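Week 4 – Who pays for the refinery?

Okay, picking up where we stopped, with the Rindimden case. Quick refresher for anyone who missed it: Rindimden imports nearly all of its fuel as finished gasoline and diesel, and the government wants a plant of its own on the coast at Figueroa. Cloris, the state oil company, has land and a harbor but very little cash. Wustavitz has crude to sell and wants a long-term buyer. You can see why the two of them started talking!

I put three funding routes on the board:

Equity – Wustavitz buys a share of the plant and takes its cut of the profit (or the loss, which students always forget).

Loan – Cloris borrows, keeps full ownership and pays interest whatever the oil price does.

Crude-for-capacity – Wustavitz pays for part of the building work and gets a guaranteed slot to run its own crude through the plant for 22 years. I find this one the most fun to argue about.

Dulce Sandoval asked a great question after class – what happens if sanctions land on the supplier halfway through? Read the force majeure clause in your packet (it's short, I promise) and look at who carries the cost while the plant sits idle. Then look at the crude itself. A refinery set up for one grade can't always switch to another without expensive changes, so a new supplier isn't a quick fix.
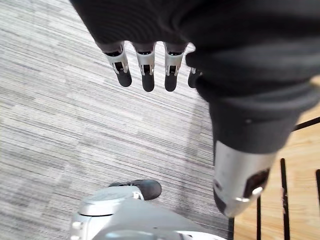 Why would a country build a refinery if importing fuel is cheaper?
Mostly for security of supply, plus jobs and a smaller bill in foreign currency. Whether those are worth the extra cost is a political call, and I want to hear you defend one side of it.

For next time, pick one of the routes and write 200 words as if you were advising the energy minister. Bring it on paper, please – my inbox is a mess until the end of May.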